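Sunday, December 15, 2019

# Seven months with the Ekstead soft-finger set

I promised a proper write-up of these in July and then kept finding reasons to run one more batch, so forgive the wait! The Ekstead set is four slotted blue fingers, enough for a pair of two-finger grippers, and we have had ours on the two-arm bench at Lerncombe through 3,535 recorded demonstrations, every one of them steered by a person and saved for the learning system to copy.

The fingers are lovely on paper cups. Our old flat metal ones left dents (I went through an awful lot of cups that spring), and a dented cup spoils the next recording as well as the one you're making. Small bottles lying on their sides are harder going. The tips are pointed, so you have to come in low and fairly square, and new operators always come in too high. Of our 3,535 runs I threw out 141, mostly for fumbled bottles. 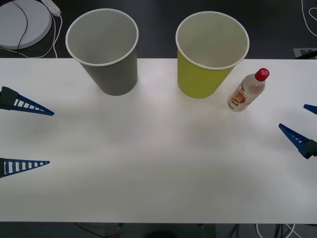 Two cups and the HP bottle, with a gripper reaching in from either side. 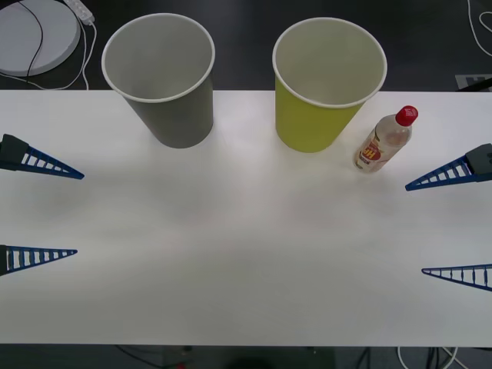
Brijesh Grewal wrote back after reading my draft: I'd go easier on throwing runs away. We kept our fumbles at Rastogi, provided the operator recovered and finished the task, and the trained arm got noticeably better at having a second try. Do label them, though, or you'll never find them again.

He may well be right, and I have fished the recoverable ones out of the bin to try it. As for the fingers themselves, I'd buy them again, and for a first 1,000 recordings I'd choose them over the Elel pair, which grip harder but are far less forgiving of a wobbly hand. Order a spare finger while you're at it, as delivery is slow.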